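June, late evening

I am back in my room and I want to write before I sleep, because tomorrow I will mix up the days again. My shoulders hurt. Teleoperation is sitting work, but it is not resting work.

We are now at 230 good episodes for the food sorting task. The plan which Trakis sent us asks for 2250 before the end of summer, so there is still a long road. This morning I recorded slowly. The first 12 episodes I had to throw away, all of them, for the reason that the left wrist stream had stopped and I did not look at the monitor. I was angry with myself for one coffee, and then I started again.

After lunch it went better. I changed to the layout with the three plates in a row, yellow, pink and mint green, and the toy food on the cutting board in front: the orange, the small green vegetable and the slice of watermelon. The orange goes on the yellow plate, the vegetable on the pink one, the watermelon on the mint one. For the learning it would be too easy if every object always started in the same place, so between episodes I change the order on the board or turn a piece a little. The slice I like to put diagonally. It makes me think about which side the gripper should come from, and I suppose the model must learn to think about it also.

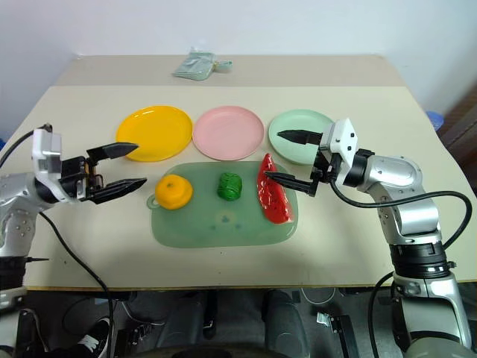 What I noticed today

The orange is the hardest piece for me. If I close the fingers too high, it slips and rolls, and then I must decide if I save the episode or stop it. The instructions from Ammann say that a recovery is useful when it is calm. So I kept 4 recoveries today and wrote a note to each one. The others were not calm.

I also saw that I have bad habits. I always wait a short moment above the plate before I open the gripper. When I played the afternoon episodes again, the pause was in almost every one. A policy trained on my data will wait there too, like a polite guest at the door. Tomorrow I will try to place and release in one movement.

The team in Tancombe wants both arms used in the same episode, left for the orange and right for the watermelon. I tried it a few times before closing. It is nice when it works – but my left hand is slower than my right, and it shows.

For tomorrow: check the wrist streams first, before anything. Ask Costesier about the spare gripper fingers. Write the labels for today, I only finished half.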